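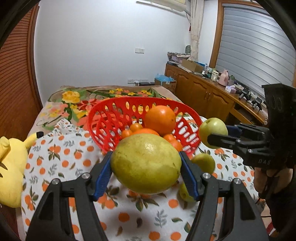
A pomelo, some oranges and two mandarins, with green apples, at bed level.

Against the Fruit Bowl

My aunt Muireann Madigan kept a fruit bowl in the middle of her dining table for as long as I knew her, and I never saw anyone eat out of it. The bowl was cut glass. The fruit was real, which we established as children by biting it, and it was replaced every so often by other fruit that would also go unbitten. To take a pear would have been like taking a cushion.

I bring this up because I've spent the summer in a rented house in Urnach where fruit goes wherever the people are, and I have eaten more of it in 2 months than in the previous 17 years. The basket is red plastic with holes in the sides, the kind you could rinse lettuce in. It gets put down on the bed, where it tips, and the apples get out onto the sheet. The sheet, I should mention, is already printed with oranges. I have reached for one of those in poor light.

I was raised to believe that food on a bed meant illness or moral collapse. Toast was allowed with a fever. My friend Caoimhe Moriarty, who holds firm views on crumbs, still maintains that a bedroom should contain a bed, a lamp and a book you are pretending to read. She stayed here one weekend in April and asked, quite politely, if there was a kitchen.

There is a kitchen. It's fine. It's also down a flight of stairs, and I will not go down a flight of stairs for an apple. I'd go down for cake. Fruit has never had that kind of pull, and the people who sell us bowls for it don't seem to have noticed. Zinholm, whose catalog comes to me at every address I have ever lived at, has one this year for 200 dollars. It is wide and shallow and holds about four lemons. The lemons are not included.

The pomelo is a special case. It is a large fruit with no manners, and a decent bowl has no idea what to do with it. Set it on top and it rolls off. Set it on the bottom and you've filled the bowl. On a bed it just hangs about near the flowered quilt and the plush toy, looking like it pays rent. Peeling one takes most of an evening, and I can report that pith comes off a printed sheet more easily than it comes out from under your nails.

Caoimhe says I'll go back to normal when the lease is up. Possibly. I did look at the bowl again last night, page corner folded and everything. Then I ate a mandarin lying down.

August 8, 2021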